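Home | Modules | Handouts | Timetable | Contact

Domestic Spaces and Small Equipment
Handout 4: The worktop
February
Module team, Somenham

What this session covers

Last time we dealt with cupboards and drawers. This handout is about the worktop itself: what stands on it, where it stands, and how to plan it so that a person can make breakfast without moving six things first. Bring your completed survey sheet from Handout 3. You will need it for the exercise at the end.

1. Standing items and working items

A standing item lives on the worktop all the time. A working item comes out for a job and goes back. Most crowded worktops have too many working items that have become standing items by habit. A chopping board is the usual case. It is used, wiped, laid flat at the back and left there, and from then on everything else is arranged to suit it.

In the Lotier survey sheets, which some of you used for coursework, the two are recorded in separate columns. Keep to that. If you can't decide which column an item belongs in, ask when it was last put away.

2. Footprint and clearance

Footprint is the area an item covers. Clearance is the extra space it needs in use. The two are often very different.

- Toaster: small footprint, needs open space above the slot.
- Toaster oven: large footprint, needs space in front for the door to come down, and open air at any vents.
- Cafetière: small footprint, needs room for a hand at the handle side and height for the plunger when raised.
- Storage jars: small footprint, need room to lift the lid.

For the exercises, allow 200 mm in front of any appliance with a drop-down door, plus the depth of the door itself. This is our teaching figure. In a real kitchen, go by the maker's instructions.

3. Stacking

People stack when the footprint runs out. A drawer box is a fair way to do it, as the top becomes a shelf and the inside holds small things such as tea bags and clips. The Skanano and Kaneko units on the sample table both work like this. Check that the drawer can open fully with everything else in place.

The top of a toaster oven is a poor shelf. It gets hot, and a folded towel or a packet left there has to be moved before the oven is switched on. On your plan, mark it as unavailable even if you found something on it.

4. Worked case: a breakfast worktop

Toaster oven at the left with a folded towel on top, toaster in front of the wooden board, French press to the right. Fruit on a plate on top of the drawer box, with a canister beside it. Grains in a glass jar, cereal in its own box.

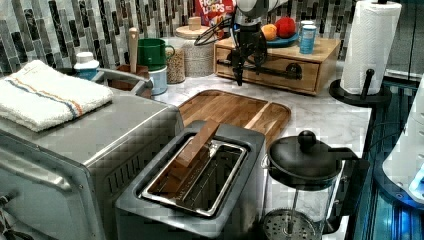

5. Exercise

Draw your own worktop to scale on squared paper. Mark standing items in ink and working items in pencil. Shade the clearances. Then remove one item and redraw - write two or three lines on what changed.

The exercise is worth 16 marks. Reading: course pack, page 71 onwards.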